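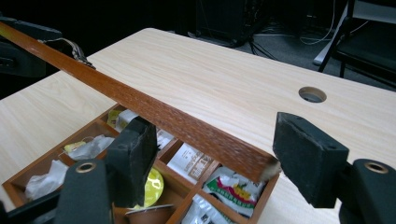
Flostbridge Repair Evenings: your questions, answered

These are the questions we get asked at the door, by email and, on one occasion, through the letterbox. Please read them before you set off with the wardrobe.

Getting here

Where are you?
In the old seed merchant's on Latley Lane, behind the bakery. The sign over the door still says Athanasiadis. We have never had a Mr Athanasiadis, but he gets a lot of our post and seems to be owed money by a garden centre.

When are you open?
Doors open at half past six and we stop taking new jobs at eight. The website of the parish magazine says seven. We have written to them.

Can I park?
You can unload outside. After that, the bakery's yard is free in the evenings, apart from the space by the green gate, where the flour lorry goes. The flour lorry does not negotiate.

Is there a step?
One, at the front. The side door is level and wide enough for a wheelchair, a pushchair or a medium armchair. Ring the bell and wait a moment, as it is a long way from the kettle.

Do I need to book?
For small things, no. For furniture, yes, so that we can clear a bench. Booked slots fill up quickly from October, when people move back indoors and notice the state of their chairs.

What we mend

What sort of thing can I bring?
Chairs, stools, small tables, drawers, boxes, picture frames, toys, trays, clocks (the case, and possibly the clock), lamps, bags, coats and anything with a hinge. If you can carry it in by yourself we will probably look at it. If it took two of you and a neighbour, please ring first.

My chair wobbles. Is that serious?
Usually a joint has come loose and wants cleaning out and gluing again. Before you bring it in, try it on a different floor. A fair number of wobbly chairs are perfectly sound chairs living in wobbly kitchens.

I have already glued it. Does that matter?
It depends on what with. White wood glue can often be softened with warm water and patience. Superglue is harder to shift. If you used the expanding foam sort, bring it anyway, but be prepared for some of us to go quiet.

And nails?
Please don't. A nail in a loose joint holds for a fortnight and then splits the part you wanted to keep. Otakar Ondrejka, who runs the wood bench, keeps a jar of nails pulled out of other people's chair legs. The count on the lid stood at 456 when this page was last changed, and he is looking forward to 500 more than is healthy.

Can you match the colour?
Near enough for a room with curtains. Old varnish has had decades of sun, smoke and furniture polish, and a new tin hasn't. We test on the underside first and let it dry before we argue about it. Reddish finishes are the trickiest: they look right by lamplight and then resemble tomato soup the next morning.

Should I strip it back to bare wood?
You can, and you may enjoy it for the first hour. Most pieces only need a wash with a barely damp cloth, a day to dry and some wax. If you do strip it, work outdoors, wear gloves and read the tin. Very old paint may contain lead, so don't sand it until you have tested it. Kits are sold in most hardware shops.

Will you look at antiques?
We will look at them with great interest and keep our hands in our pockets. If your table might be worth a lot, take it to a proper restorer. We can give you a couple of numbers to ring.

Do you do electricals?
Lamps, toasters, radios and other plug-in things, yes. Malte Ostermann tests every one before and after. We don't do microwaves, anything that runs on gas, or anything that has been in a pond.

Can you fix my phone?
No. We can admire the crack.

Money

What does it cost?
Nothing for labour. If we fit a part, you pay what the part cost. There is a tin by the door for donations, and it has been known to contain foreign coins, a raffle ticket and a key. If the key is yours, we still have it.

Where does the money go?
Rent, glue, sandpaper, insurance and biscuits, in an order that changes from month to month. Last year the tin brought in £853. The full accounts are pinned up by the sink, where steam has taken most of the second column.

Do you guarantee the work?
No. If it comes apart again, bring it back and we will have another go, with slightly less chat.

Coming along

Do I have to stay while it is mended?
Yes, please. You may be asked to hold something. The idea is that you go home knowing how to do it yourself, or at least knowing why you'd rather not.

Can I leave it with you overnight?
Only if it is in clamps. Glued joints stay put until the next session, with your name on a label. Anything left for longer than three months is given away. We once became the owners of 11 footstools like this and would prefer not to do it again.

Can children come?
Yes, with a grown-up. There is a low bench with blunt tools and soft wood for anyone who wants to make a boat. They are all boats, whatever they started as.

May I borrow tools?
The Trirarix shelf by the side door is for lending. It is named after the firm that made the shelving and left its label on in very large letters. Write what you have taken in the book. Writing "the usual" is not enough, Didier Lefèvre.

I'd like to help but I can't mend anything.
You'd be in good company. We need people to greet, make tea, sew on buttons, sweep up and sit with those who have just been told their lampshade is beyond us. Vsevolod Skoryk came to make tea for one evening and now does all our cane seating, so be careful.

What should I wear?
Something you don't mind getting glue on. Tie back long hair and leave scarves on the hooks. We have aprons, mostly enormous.

Who do I talk to about something not covered here?
Demyd Prokopenko answers the emails, generally within a few days and always in full sentences. Or just turn up and ask whoever is nearest the biscuits.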